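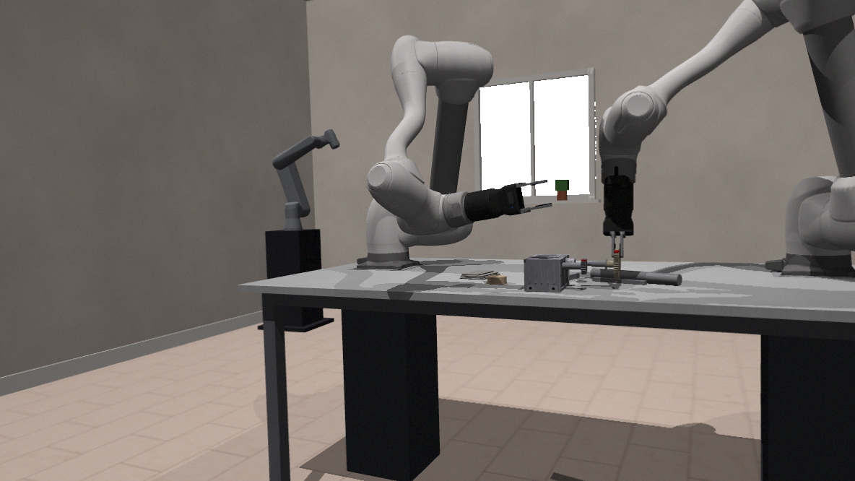 June, bench notes, wall paint trial for the Prerkby reading room. Second coat went on the Konby gray sample boards this morning and I put them up against the chalk white boards to compare. The client keeps asking for "gray and white, nothing else," and the trouble is picking a gray that doesn't turn blue next to a clean white. The long gray worktable under the white arms is near the balance I have in mind: a big flat gray low down, rounded white shapes over it, and small areas of black to stop it all looking washed out. I'd put the black on the door handles and the lamp brackets and leave it there.

Boards 1 to 3 are the Konby gray, thinned a little more each time. Board 1 drags under the roller and leaves ridges at the edges. Board 2 levels well. Board 3 runs if the board is upright, so it's out. Left 60 minutes between coats, which was short for board 1. It was still tacky at the corner and I have a thumbprint in it.

Looked at them all again at 4 p.m. with the blinds open. Board 2 holds its color. The Aoki primer under it seems to help, but I only have the one board with Aoki so I can't say much yet. Need a second one with the old primer, same roller, same thinning.

Area for the quote: 2,394 square feet of wall, two coats, windows already taken out. Ceiling not included. Drirnari want the price per coat and not as a lump, so split it before sending.

Roller sleeves: the short nap ones shed on the first pass. Wrapped one in tape and pulled it off, and that took most of the fluff. Order the medium nap next time.

To do: sand the thumbprint, recoat board 1, cut another board for the primer check. Label the backs this time. Lid on the white tin doesn't seal, move what's left to a jar.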